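Folding towels, and other things I got wrong for years

November 3, 2018

I have been meaning to write about towels since July, which tells you something about how my year has gone. There was the move to Brolwood, and then there was unpacking after the move to Brolwood (still going, please don't look in the hall), and somewhere in the middle of all that I opened a box marked LINENS and found every towel we own balled up like something you would use to pack dishes. I had packed them that way myself, so I couldn't even be cross with anyone.

My mother folded towels in half and in half again and then once more, and she did it standing up, watching television, without ever looking at her hands. I grew up thinking that was simply how it was done. Then I got married and learned that my husband's family rolls theirs. Rolls them! Like sleeping bags. We have been married almost 20 years and I still find a rolled hand towel now and then, tucked in at the back of the shelf where he thinks I won't reach.

What changed my mind about the whole business was my neighbor Monique Bodin, who came over to help me with the linen closet and stayed until supper. Monique worked in a hotel laundry when she was young and she has opinions. She stood in my hallway holding one of my good bath towels by two corners and asked me, very kindly, how deep my shelf was. I didn't know. I had never measured it. We went and found the tape and it came to a good bit less than I would have guessed, and that was the reason my stacks had been sliding onto the floor in both houses.

So now I fold to the shelf. I lay the towel out flat, bring the long sides in to meet each other, smooth it down with my forearm, and fold the short ends over until the bundle is a little shallower than the shelf it's going on. The fat rounded fold faces out and all the loose edges go to the back. If you have thick terry towels you'll find they spring up on you, and you have to lean on them a little before they settle. I let mine sit for a minute while I do the next one.

A table helps so much. I used to do all this on the bed, and a bed is too soft and too low, and by the end of a load my back was complaining and the folds were crooked anyway. A square table with a cloth over it is lovely for this – the cloth keeps the towel from skating away from you when you smooth it. Mine is an old card table with a cloth I bought for Christmas and never put away. I stand at the corner and work toward the middle, and I can get through a whole basket before the kettle boils, or nearly.

About tags. I used to cut them off, and I wish I hadn't, as I now own a pile of towels with no idea which ones can take a hot wash. Monique folds hers so the tag ends up in the same corner every time, and then she can pick one up and open it with a single shake. I'm not that organized yet. I do leave the tags on, though, and I've started turning the stack so they all sit on the same side.

The closet itself is still a work in progress. Bath towels are on the middle shelf, hand towels above, and the beach towels have gone up top until summer. The sheets are another story altogether and I'm not ready to talk about the fitted ones.
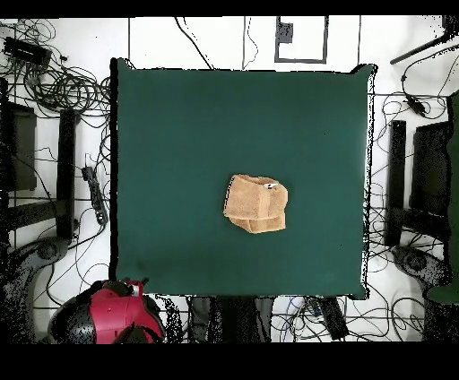 What I'm doing with the old ones

There were a few too thin to keep, so I cut two into rags for the kitchen and put the rest by the back door for muddy feet. The dog has already picked a favorite. If any of you have a good use for odd washcloths, do leave me a note, I seem to have inherited everyone's.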